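# Atow: frequently asked questions

Atow is our method for teaching a robot arm to do kitchen jobs using simulated practice only, with the training kitchens rearranged each time the arm gets good at the last lot.
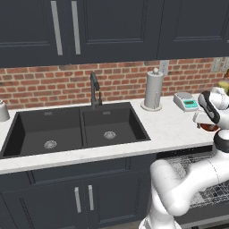

We've had lots of questions since the first results went up in February, and plenty of them were better than the ones we'd asked ourselves. The answers are grouped loosely by topic. If yours is missing, send it in!

## The idea

### What does Atow do that ordinary simulated training doesn't?

The usual approach is to make a big pile of random kitchens and train on all of them at once. It works, but a lot of practice goes on layouts the arm can already handle. Atow keeps a running score for each kitchen and picks the next batch from those where the arm succeeds some of the time. Kitchens it always manages are rested for a while, and kitchens it never manages are made slightly easier – a bit more clear counter, say – and put back in.

### Where do the kitchens come from?

From Iltonell, our scene generator. It picks a floor plan, fits cabinets and appliances, chooses the surfaces and then scatters objects on the worktop. We have 1,430 kitchens in the current set. Another 14 are held back for testing, and the arm never practises in those.

### Do colours and finishes matter, or only the layout?

They matter far more than we expected! When we trained on plain grey walls, the arm got confused as soon as it met a busy background. Brick is especially good practice, with all those edges and mortar lines behind whatever the arm is trying to pick out. Glossy objects are useful too, as their highlights shift when they're moved.

## The tasks

### Which jobs can it learn?

There are 9 tasks at present. Most are of the pick-up-and-put-somewhere kind: counter to sink, counter to dishwasher rack, rack to counter, object on to the kitchen scale. The rest involve doors and drawers.

### Which is the hardest?

The dishwasher rack, by a long way. The tines are thin, they hide behind one another, and the arm's own lower half often gets between the camera and the place it's aiming for. Without Atow we never got a usable result on this one. With it, the arm learns to swing wide and come in from the side, and we didn't tell it to do that. We were delighted.

### Why leave things on the counter that aren't part of the task?

Real counters have things on them. Kitchen roll holders, canisters and scales all have to be left standing, and knocking one over counts as a failed attempt even if the target object ends up in the right place.

## The results

### How well does it work?

On the held-back kitchens, Atow beats random selection on all the tasks except drawer closing, where the two come out level (drawer closing is easy, and there wasn't much left to gain). The part we're most pleased about is the training time: it reaches the old method's best score after 4 days on our machine, and then it carries on improving.

### Has it been tried on a real arm?

Not yet. Everything reported so far is in simulation, and we'd ask people to quote it that way. Derkero, our partner lab, is building a test kitchen with a sink and a dishwasher, and we'll publish whatever comes out of it, good or bad.

### What still goes wrong?

Quite a bit:

- Tall taps. The arm sometimes plans a path straight through a high spout when it's carrying something to the far basin.
- Dark sinks. Dark fingers against a dark basin are hard to pick out, and it lets go too early.
- Very small objects at the back of the counter, especially when something bigger is in front.
- Anything soft. We don't model cloth at all.

## Using it yourself

### Can I run Atow with my own scenes?

Yes, please do! It only needs a way to load a scene, a way to score an attempt and a few settings it's allowed to change. It doesn't mind which simulator you use. The Mac Giolla group swapped our kitchens for workshop benches and had it running in an afternoon – their setup notes are in the examples folder.

### Do I need a huge computer?

No. The kitchen picker is tiny and takes hardly any time next to the training itself. If you can train an arm at all, you can add Atow on top.

### My scores drop suddenly partway through. Is it broken?

Probably not. The training score is measured on whichever kitchens are in the current batch, so it dips whenever a harder batch comes in. Look at the held-back score instead, which should climb fairly steadily. If that drops as well, try lowering the swap rate first.

### Can I suggest a new task?

We'd love that. Tell us where the object starts, where it should finish and what counts as a failure. Wiping down the worktop is the most requested one so far, and it's waiting on the cloth problem.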